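Ticket 3616
Queue: Facilities / packing room
Opened by: Yannick Courtois
Status: open, waiting on reply
Subject: scissors tub – wrong scissors in it, some missing, one pair sticking

Hi, not sure this goes to facilities or to stores so sending it here. Move it if wrong.

Problem: shared scissors for the packing counter are supposed to live in the yellow tub. People come in for the first run at 8, tub hasn't got what it should, they go off with the ones from the label desk, then label desk has none and rings me. Happened most of this month.

Tried so far:
- asked the early shift, they say it was fine when they left
- asked late shift, same answer
- looked in the drawers under the counter, only tape and a broken stapler
- looked in the Pollach crates because stuff ends up in there when we unpack. Nothing

Log from today, quick notes.

Check one. Steel pair with the dark gray handles, closed, in the middle of the tub. These are ours, same type we had from Histevberg last time. No complaint about these except see below about the screw. 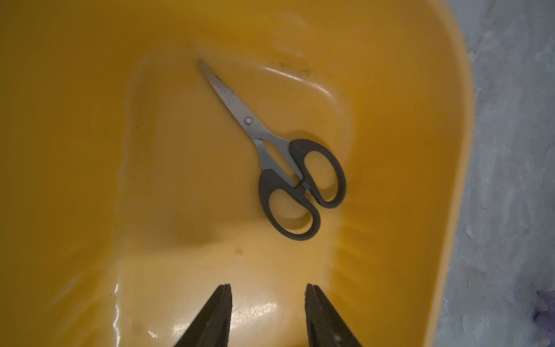
Put a strip of carton through them, 400 gsm board, the stuff we use for the Preta boxes. Cuts OK near the pivot, folds the board at the tips. So either blunt or the pivot screw wants a quarter turn. Dont have a screwdriver small enough up here. Can someone bring one, flat head.

Also wiped the tub out. The floor of it is all bumps and dips so label backing gets down in there and sticks. Warm water and a bit of dish soap, dry with paper towel. Please don't use the orange cleaner, last time it left it tacky and everyone complained about gummy handles.

Check two. Different lot of scissors. Black ones with the yellow inside the handles, they're the long ones, good for kraft roll. All-black pair, has some tiny lettering on the blade I gave up trying to read, so no idea who to reorder from. And the smaller silver pair with black handles, which I think is someone's own from home? Blades are short and pointy, no use for board.
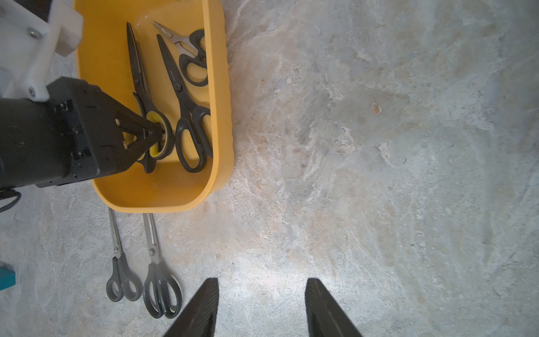 If the small silver pair is yours please reply on the ticket and I'll put it in your pigeonhole. Not throwing anything out.

All-black pair cuts best out of everything, went through the board first go and through doubled kraft. Black and yellow pair fine on paper, a bit stiff on opening. One drop of the sewing machine oil, opened and shut it 20 times, wiped off. Better. Leave it overnight and somebody try it in the morning before I call it fixed.

Where it stands:
Stiff pair – oiled, needs a second look
Gray handled pair – needs screw tightened, if still bad then sharpen or replace
Small silver pair – owner wanted
Tub – cleaned, stays on the stone-look counter top, NOT on the windowsill

Still don't know where the missing ones go. My guess is they walk off with the bubble wrap when the trolley goes downstairs. Somebody please check the trolley lower shelf, it's got that lip at the back and things slide under it.

Update, 4 pm
Trolley checked. One roll of tape, one glove. No scissors.

Update, later
Reply from stores: they can order more of the Histevberg gray handled type but only by the box, and they want a cost code. Which code do we use for this, packing or general? Last order went on packing and got bounced back to me. Need an answer before the Ramadan gift box run starts, we'll have extra people at the counter and they can't all be sharing one pair that cuts.

Also asked stores about a peg rail for over the counter so each pair hangs in its own place. They said send measurements. Haven't measured yet, will do it when the counter is clear.

Meanwhile – scissors go back in the tub, closed, when you finish. Not in apron pockets, not in the Pollach crates.

Leaving ticket open for the screwdriver and the cost code.

Y. Courtois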